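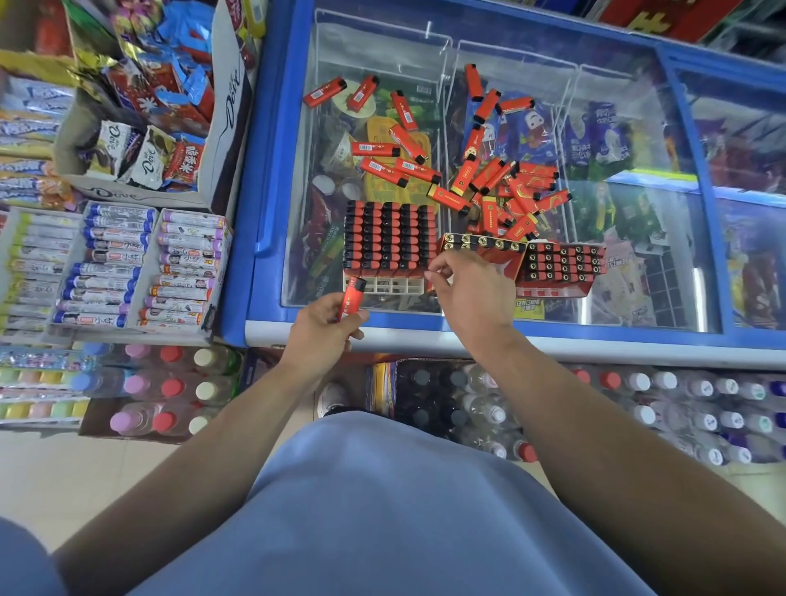
Noden Counter Display Tray, 100-slot

Vatedel Shop Supply — Counter & Checkout — Trays and Racks

In stock. Ships from our Hamilton warehouse, orders in before 2 p.m. go same day. Thursday is truck day for the rural runs so get in early that morning.

Item no. 2075-N
Sold each or by the carton (3 trays)

What it is

Small-goods tray for the counter. Pens, lip balm, lighters, glue sticks, mini torches, anything skinny that falls over when you stand it up. Moulded plastic, one piece, no clips to lose. Slots are on a slight lean so the customer sees the top third of the item and can get a finger in. We had straight slots on the old model and people kept knocking the neighbours out.

Been our best selling tray since we dropped the wire ones. Corner stores mostly, also chemists, two campgrounds, a bait shop that orders every April.

Specs

Slots: 100
Slot opening: fits most round or oval items up to a fat marker
Colours: white, grey, black (black is special order, allow extra time)
Feet: four rubber, stick-on, in the bag
Price strip: clear, front edge, takes standard paper labels
Stackable: empty only. Please.
Cleaning: warm soapy water, dry with a cloth. No dishwasher, it will warp and we wont replace it.

Fitting it on the counter

Put the feet on first. Wipe the bottom, peel, press hard, leave it an hour. If you skip the hour they slide off the first time somebody leans on the tray.

Any flat surface will do. If your counter has a rounded lip, keep the tray back a couple of fingers from the edge. For slatwall you want the Veloso bracket, sold seperately, two per tray. The bracket does not fit the old wire rack — we get asked this every week.

Filling it

Back rows first, then work forward. Same colour together sells better than mixed, in our experience, but try it both ways. Leave a slot or two open at the front so it looks like somebody's buying. A tray jammed full looks like a tray nobody has touched.

Count your stock before you fill, not after. Much easier to count loose than to lift each one out again. One clip of the Gonent tally card on the back edge and you can do a reorder without going out to the storeroom.

Good to know

Grey is a bit darker in person than on most screens. White shows pen marks, comes off with a school eraser.

Slots are too narrow for the bigger chocolate bars. Go to the Noden Wide tray for those.

Current run is 3,000 trays, when white is gone the next lot is a few weeks out. Grey is fine for now.

Tobacco and lighter sellers: check your own provincial rules on what can sit out on the counter and how high. They vary, and they change. We cant advise on it.

Returns

30 days, unused, feet still in the bag. Cracked in shipping? Send a photo of the tray and the box, both, and we'll get another one out. Keep the box till it's sorted.

Goes with

Veloso slatwall bracket, pair
Gonent tally cards, pad
Noden Wide tray
Spare rubber feet, bag of 12
Price strip refills

Stock goods not included with tray.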